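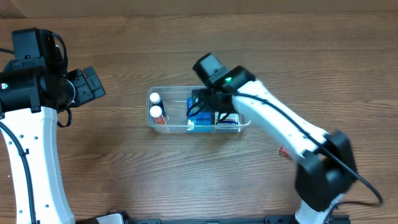

Marament Household Forums > Storage and Tidying > Bathroom and Medicine

Print this thread | E-mail this thread
Search forums Enter keyword Go Advanced

Clear bin for medicines: keep the boxes or throw them out?

tallpantry
Posted 2021-10-30

I'm redoing how we store medicines and vitamins. Up to now everything has been in a deep drawer in the hall, and every time someone has a headache the whole drawer gets emptied onto the floor.

I bought one shallow clear plastic bin to try out before I buy more. Bottles go on the left, boxes lie flat on the right. I can see what is in it without picking anything up, so I'm happy with that part.

Two problems. The small bottles don't stay upright. As soon as the bin gets moved they lean over toward the boxes, and if I take a box out they go all the way down. Second, the boxes take up most of the room. A box with one blister sheet left in it is the same size as a full one.

My husband thinks we should throw out every box and just keep the sheets in a sandwich bag. I'm not sure about that. What do you all do?

grayhen
I keep the boxes. The directions are on the box, the expiration date is on the box, and I can tell a blue box from a white box at two in the morning with no glasses on. I can't tell one foil sheet from another.

For the leaning, put the bottles in the corner and something square next to them. A small cardboard box cut down to half height works. I used the bottom of a tea carton.

fourthfloor_mo
I'm with the husband. We threw out the boxes two years ago and got everything into one bin that used to take three. Sheets stand on edge in a row like file cards. I put a strip of masking tape on each one and write the name and the date on it.

grayhen
And when you cut a sheet in half to put it in your purse, which half has the tape?

fourthfloor_mo
I don't cut them. If I go somewhere I take the whole sheet.

Nettlebed
Please don't throw out the leaflets at least. My father-in-law was given something at urgent care and the nurse wanted to know exactly what he was already taking and how much. We had loose sheets in a bag and half the printing was torn off where he had popped the pills. It took three phone calls to the pharmacy to sort out. After that I kept every box.

tallpantry
That's a good point about the printing. Some of ours are down to the last two pills and you can't read the name anymore.

How do you keep the boxes from filling the bin, though? I'd like to avoid buying a second one if I can.

Nettlebed
Lay them flat, one layer only, and anything that doesn't fit goes in the backup bin on the high shelf. The one you reach for should only have what you used in the past month. Ours has pain reliever, the allergy pills, antacid and the thermometer. The cough stuff comes down in October and goes back up in spring.

Once you start stacking two deep, you're back to digging.

quarterinch
What size is the bin? I have the Drallance shallow ones and they're 10 inches on the long side. Standard cold medicine boxes fit across, but the wider ones have to go in at an angle and waste the corner. Measure your biggest box before you buy any more. I didn't, and I have four bins that are half an inch too narrow.

tallpantry
I don't know the brand, it had a paper band around it that I threw away. It came from the kitchen section. It has rounded corners, and I'm starting to see why that matters, you lose a little space at each one.

quarterinch
Yes. Square corners hold more. They're also harder to wipe out. Syrup gets in there and stays.

pebble_and_co
Has anyone tried the Volura dividers? They're the springy kind that push against the sides. I use them in my sock drawer and I was going to move one to the medicine bin to hold the bottles up.

quarterinch
Tried it. The springy ones need a straight wall. If the sides of the bin slope at all, the divider creeps up and pops out. Fine in a drawer. For a bin I'd use museum putty or a bit of shelf liner on the bottom. Liner stopped most of the sliding in mine.

grayhen
Shelf liner is what I have too. The ribbed kind. Cut it a little smaller than the bottom of the bin so it doesn't curl up at the edge.

ovenmitt321
I'll be the one to say it. Why clear? We have little kids in the house and I don't want them to see anything that looks like candy. We use a gray tub with a latch, on top of the refrigerator. I'd rather spend 30 seconds looking for something than have it out in view.

fourthfloor_mo
Clear or gray doesn't matter if it's up high and locked. A kid can open a latch.

ovenmitt321
A kid can open a lot of things. I still don't want it advertised.

tallpantry
No kids here, but we do have nieces at Thanksgiving. The bin will be in the linen closet on the shelf above my head. It was only going to be on the table while I sorted it. I take the point, though, and I'll look at a locking box for when they visit.

Nettlebed
Linen closet is good if it's not the one that shares a wall with the shower. Ours did, and it got damp. The cardboard went soft and the labels on the bottles started to peel. I moved everything to the bedroom closet. Most labels say room temperature and dry, and a bathroom isn't either one of those.

pebble_and_co
Same problem with the cabinet over our stove. Too warm. My mother kept everything there and I never questioned it until I read a label.

dullscissors
On the boxes question, there's a middle way. Cut the front panel off the box, and the panel with the expiration date if it's a different one. Fold the leaflet, put both panels, the leaflet and the sheets together, and put a rubber band around it. You keep all the printing and it takes up a third of the space. I do this as soon as a box is half empty and leave full ones alone.

grayhen
That I could live with. A binder clip would hold better than a rubber band. Rubber bands dry out and snap.

dullscissors
Binder clips scratch the foil. I've had one punch through. But I use the cheap ones, so maybe better clips are fine.

fourthfloor_mo
It's more work than tape and a pen.

dullscissors
It's one cut with scissors.

Nettlebed
The tape only tells you what you wrote on it. The panel tells you what the maker wrote. I'd go with the panel.

fourthfloor_mo
Fair enough. I'll add the leaflets back in. I'm not going back to boxes.

ledgerline
Something nobody has brought up is sorting by person or by type. We went by person for a long time and ended up with three open packs of the same thing. Now it's by type, and prescriptions are separate in their own bin with a name on the front. Everything anybody can take goes in the common one. I went through ours last weekend and threw out a whole grocery bag of duplicates and expired stuff. The oldest was from before we moved to this house.

When I say threw out, I mean I took it to the drop box at the pharmacy. Ours takes pills but not liquids, so call first.

quarterinch
Seconding separate prescriptions. And write the date you opened it on anything liquid. Eye drops especially. The printed date is for the sealed bottle.

tallpantry
Update. I put shelf liner in the bottom and stood the bottles in the corner with half a tea carton next to them, and they have stayed up so far, including one trip down the hall. I did the panel thing with four boxes that were nearly empty and left the rest whole. Everything I want to reach fits in the one bin in a single layer. There's a second pile for the high shelf and I'm going to use a shoebox for that, at least for now.

My husband still says the boxes are a waste of space. He has been given his own sandwich bag for the antacids.

The only thing I haven't worked out is labels. I was going to put one on the front of the bin, but if it's clear, is there any reason to?

pebble_and_co
Label it. Not for you, for whoever else puts things back. In our house anything without a label turns into the battery bin.

quarterinch
Put the label on the short side if that's the side that faces out on the shelf. I did all of mine on the long side and had to peel them off.

Replies are open. Log in to post.

Print this thread | E-mail this thread

Related threads
Shelf liner that doesn't leave residue (30 replies)
Sheikh closet system, do the shelves sag?
Where do you keep the first aid kit? (214 replies)
Getting label glue off plastic bins
Shoeboxes as drawer dividers

Recent in Storage and Tidying
Spice jars: flat or upright
What goes in the hall drawer
Linen closet smells musty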